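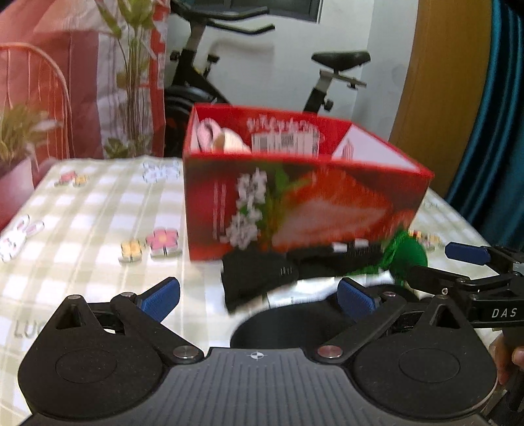 Notes on sourdough starter and kitchen temperature, since the question keeps coming up. Short thread.

14 replies · 38 reposts · 211 likes

Most recipes give a feeding schedule in hours. Hours mean very little without a temperature. A starter that peaks by lunch in July may not peak until bedtime in November, with the same flour and the same jar.

3 replies · 9 reposts · 97 likes

Track rise instead. Put a rubber band at the level of the fresh mix. Feed again when the top flattens and the edge starts to pull down the glass. Write down the time and the room temperature.

1 reply · 6 reposts · 84 likes

I use 500 g of flour per batch of dough and keep the starter small between bakes. A large starter wastes flour and teaches you nothing extra.

5 replies · 2 reposts · 61 likes

Ratio matters more than brand. At 1:1:1 the culture runs out of food quickly in a warm room. At 1:5:5 it holds overnight. Change one thing at a time — ratio or temperature — and give it 2 full cycles before judging.

2 replies · 11 reposts · 118 likes

Noemí Quezada asked about water. Mine is town water from the Pirberg side, fairly hard, straight from the tap. I ran filtered next to it for 2 weeks and saw no difference in rise time. Yours may have more chlorine. Test it in a second jar.

8 replies · 1 repost · 52 likes

Liquid on top means the starter is hungry. Stir it in or pour it off, then feed. Pink or orange streaks mean throw it out and wash the jar.

4 replies · 19 reposts · 143 likes

Fridge storage: feed, wait an hour, then chill. Mine needs two feedings at room temperature to recover after a long rest. Bake on the third peak. Rye comes back faster than white flour — I keep a bag of Skavine for this.

6 replies · 5 reposts · 76 likes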